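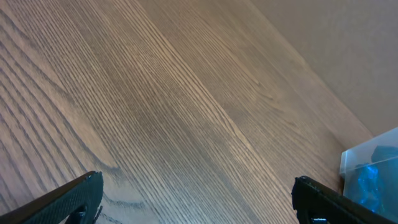
Lærke Brynjólfsdóttir
Records Editor, Plullow Parish Archive

Plullow Burial Registers: Transcribed Entries
Data card, version 3

Summary
The dataset holds 1124 transcribed entries from the burial registers of Plullow parish. Each row stands for one burial as written by the clerk. Baptisms and marriages are held separately and are not covered by this card.

Files
entries.csv — one row per burial
places.csv — place names found in the registers, with modern spellings
notes.txt — transcribers' remarks, keyed to entry number

Fields
entry_id: number given by the archive
surname, forename: spelt as in the register
age: as written, including "infant" and "aged"
abode: as written
place_id: link to places.csv, blank where no match was found
legibility: clear, partial or poor

How the entries were made
Two transcribers read each page separately. Where their readings differed, the page was passed to Tove Hjaltested, whose reading was taken as final. In 328 entries at least one field is marked partial or poor. Square brackets show letters supplied by the editor; a question mark inside brackets shows a guess.

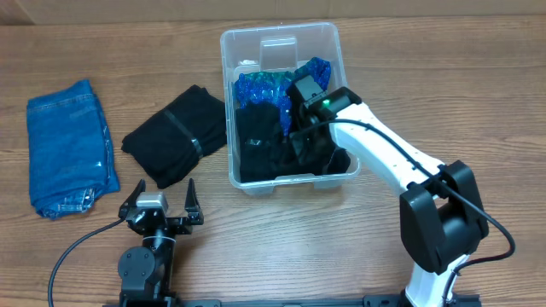 Abbreviated forenames have been left alone. "Wm" and "Jno" appear as the clerk wrote them, and users who wish to search by full name should build their own lookup table. The same applies to abodes: 48 entries give only "of this parish", and these carry no place_id.

Known gaps
One gathering of the second register is missing and was already missing when the volume was rebound. Water staining affects the foot of several pages — mostly the age column. Ages in those rows should not be used for averages without checking the legibility field.

Changes in this version
Corrected 50 surnames following a second reading in June. Removed a duplicated page. Dates of burial now follow a single format.

Terms of use
The files may be copied and reused for any purpose, provided the archive is named as the source. Corrections should quote the entry_id and be sent to the Records Editor.

Card last revised 22nd January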